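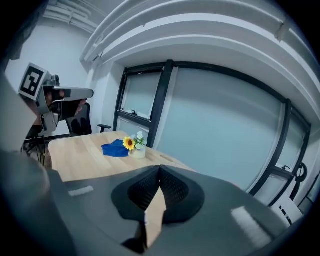
A crumpled blue cloth on a light wooden table.

Why does cloth wrinkle?

Have you ever pulled your favorite shirt out from under the bed and found it covered in creases, as if it had turned into a map of some very hilly country? You didn't draw those lines, and you certainly didn't ask for them. So where did they come from? To find out, we have to look at cloth very closely, much closer than your eyes can manage on their own.

Cloth is made of threads, and threads are made of even thinner hairs called fibers. If your shirt is cotton, those fibers grew on a plant, in fluffy white puffs called bolls. Each fiber is built from long, long chains of a stuff called cellulose. (Say it like this: SELL-yoo-lohss.) Trees have cellulose in them too, and so does the paper in your school notebook.

Now, the chains lie side by side, and they hold on to their neighbors with lots of tiny, weak grips. Think of a line of children holding hands, with another line right beside them, and everybody hooking little fingers with the child next door. One hooked finger is easy to pull loose. But when there are a great many of them, the whole crowd stays in place pretty well.

When you bend cloth, some of those little grips let go. The chains slide a bit and then grab on again in a new spot. And there is your wrinkle! The cloth is holding its new shape just the way it held the old one.

Water makes this much easier. It slips in between the chains and loosens the grips, so they can move about. That is why a cotton shirt left in a damp heap will dry with deep creases in it, and why a shirt hung up neatly on a line comes out smoother. Your own body gives off a little dampness and a little warmth all day long, which explains the backs of your knees — have a look at your pants after a long car ride.

An iron uses the very same trick, only on purpose. The heat and the steam loosen the grips, the weight of the iron presses the cloth flat, and as it cools and dries the chains take hold again in nice straight rows. Irons get very hot, so that job belongs to a grown-up.

Wool is different. Its fibers are naturally curly and springy, a bit like tiny bedsprings, and they like to bounce back. Polyester, which is made in factories, doesn't soak up much water at all, so it stays smooth more easily.

Try it yourself

Find 2 old cotton handkerchiefs. Dampen one and leave the other dry. Squeeze each into a ball, put a heavy book on top of each, and wait until the damp one has dried, which may take until the next day. Then open them both up and compare. Which one has the sharper creases? Draw what you see, and try it again with a wool sock if somebody will lend you one.

Written by Lambros Mavromatis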